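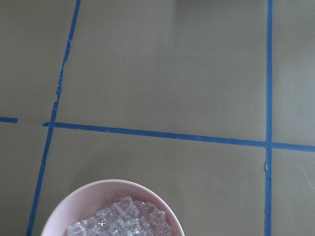

Nesdale Community Kitchen – Cold Drinks Table
Set-up and Safety Checklist

Completed by: Yusri Yeoh
Period: December, morning set-up
Copy to: clipboard by the back door

Mark each line OK, FIX or N/A. Write a comment for every FIX. Leave the sheet on the clipboard when the table is packed down, even if everything was OK.

SECTION A – TABLE AND SURFACE

A1. Table stands level and does not rock
OK. Folded card under the back leg has been taken out, the new foot is holding.

A2. Legs locked
OK.

A3. Surface wiped and sanitised before anything is set out
OK. Wiped with Bravitz at 6.40 am, left to air dry.

A4. Surface free of crumbs, flecks and scraps of tape
FIX. Small whitish fleck beside the right-hand up-and-down strip, just below where the long strip crosses it. Could be a bit of debris or a corner of the tape coming up. Check by hand and wipe again.

A5. Walkway in front of table at least 600 mm wide
OK. Bin moved back against the wall to get this.

SECTION B – TAPE MARKINGS

B1. Blue painter's tape only
OK. Please don't use the silver tape from the Tambunan cupboard. It leaves glue behind and took most of an afternoon to get off last time.

B2. Strips flat, with clean edges that won't catch a cloth or sleeve
FIX. The slanted strip on the left is ragged along its upper part. The edge looks torn or overlapped and there is a notched bit where it narrows. Lower down it is fine. Pull up the upper part and lay a fresh piece, don't patch over the top.

B3. No gaps in the lines
FIX. The line going across stops short on the left, leaving a narrow bare gap before the slanted strip. The cloth tends to miss spots like this. Replace with one length, edge to edge.

B4. Overlaps pressed down
FIX. Small pointed tip where the long strip starts, just left of the slanted strip. Trim square when B3 is done.

B5. Lines straight enough to show which section is which
OK. The long strip slopes down a little to the right. Not a safety matter and I would leave it. The right-hand strip is good and its crossing is clean.

B6. Sections labelled for the day
N/A until B2 to B4 are done. No sense labelling twice.

SECTION C – BOWLS AND CONTENTS

C1. Bowl clean, no chips or cracks
FIX. Pink bowl is near the front edge and I have only looked at it from above. Needs to be emptied and checked properly, rim and underside.

C2. Bowl set well back from the table edge
FIX. Move it to the middle of its section. Children's elbows are at that height.

C3. Clear cubes identified
FIX. The bowl has a heap of clear cubes in it and no label. We keep both real ice and the Peleo display cubes, and they are hard to tell apart at a glance. Display cubes are a choking hazard and must never go in a cup or be left within reach of small children. Whoever fills a bowl labels it.

C4. If ice: scoop provided, no hands or cups used
To be confirmed with C3. Scoop has its own holder and does not sit in the ice.

C5. If ice: time put out is written on the sheet
To be confirmed with C3. Tip out after 2 hours, don't top up.

C6. Bowl not heaped above the rim once in use
Check when the bowl has been moved.

SECTION D – FLOOR AND POWER

D1. Floor dry, mat flat
OK. Mat corner was curled, turned it over.

D2. Wet floor sign within reach
OK. Behind the door.

D3. No leads across the walkway
OK. Urn lead runs along the wall. Keep 100 mm clear behind the urn.

D4. Dry cloth and bucket under the table
FIX. Bucket there, no cloth.

ACTIONS

Redo tape at B2, B3 and B4 before labelling. There is a part roll in the top drawer, which should be enough.
Empty the pink bowl, check it, label it and move it back (C1 to C3).
Put two cloths under the table.
Order more tape with the next supplies – stock code 163 on the cupboard list.

Table not to be opened until C3 is signed.

Y. Yeoh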